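A sala de espera da Bridano já tem onde sentar

Quem passou pela oficina de costura e estofo da Bridano nos últimos meses sabe do que falo: chegava-se com uma cortina debaixo do braço, ou com a capa de um sofá inteiro dentro de um saco, e esperava-se em pé, encostado à ombreira da porta. Pois isso acabou! Desde 9 de julho que há uma salinha à entrada, e eu fui lá espreitar (e levar duas fronhas para arranjar, já que estava com a mão na massa).

A ideia anda no ar desde que a oficina saiu da rua Jorar para o rés do chão do antigo armazém Rissanen. O espaço novo é maior, tem boa luz de manhã e uma porta larga por onde passam os sofás sem ser preciso tirar-lhes os pés. Faltava era um canto para as pessoas. As obras foram pequenas, umas pinturas, uma tomada mudada de sítio, e ficaram em 577 euros, mobília à parte.
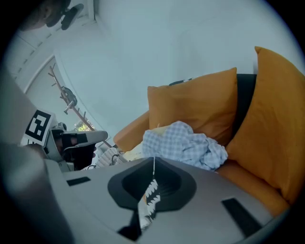 A mobília veio quase toda do que havia em casa, e gosto muito disso numa oficina que vive de dar outra volta às coisas. As paredes ficaram brancas e a cor ficou por conta dos assentos. O cadeirão laranja é o meu preferido, com as duas almofadas cor de mostarda, uma ao meio contra as costas e outra maior encostada ao lado, e o pano aos quadrados azul-claros e brancos largado no assento, todo amarrotado, como em qualquer sala onde se mexe em tecidos o dia inteiro. Perto da porta há um cabide de madeira, que no inverno vai dar um jeitão. Sentei-me, confesso, mais tempo do que a conversa pedia.

Aproveitei para perguntar pelos preços, que é o que toda a gente me pergunta a mim. Uma capa de almofada simples, com fecho, fica em 15 euros se levarmos o tecido. Com tecido da casa são 16, e a diferença é tão pequena que acabei a escolher da prateleira deles (um algodão às riscas, depois mostro). Cadeirões e sofás só com orçamento, e convém levar fotografias e as medidas do assento, das costas e dos braços. Os braços redondos levam mais trabalho, pelo que me explicaram, e isso nota-se na conta.

Os prazos é que continuam compridos. Para almofadas e cortinas contem com uma semana, mas para estofar uma peça grande já só há vaga para o fim de agosto. Se têm lá em casa uma cadeira a perder a espuma e visitas marcadas para o verão, eu não deixava para depois.

Há outra novidade, esta ainda meio em segredo. A Bridano quer abrir uma caixa de retalhos à entrada, daqueles pedaços que sobram e que dão para remendos, sacos de pão ou roupa de bonecas. A loja Sodby, mesmo em frente, já prometeu juntar os restos dela, e entre as duas calculam ter cerca de 2.000 bocados de tecido para começar. Cada um leva o que precisa e deixa o que quiser. Já avisei lá em casa que vou precisar de mais uma gaveta.

A oficina abre de manhã e de tarde, com pausa para almoço, e para arranjos pequenos não é preciso marcar. As minhas fronhas ficam prontas para a semana.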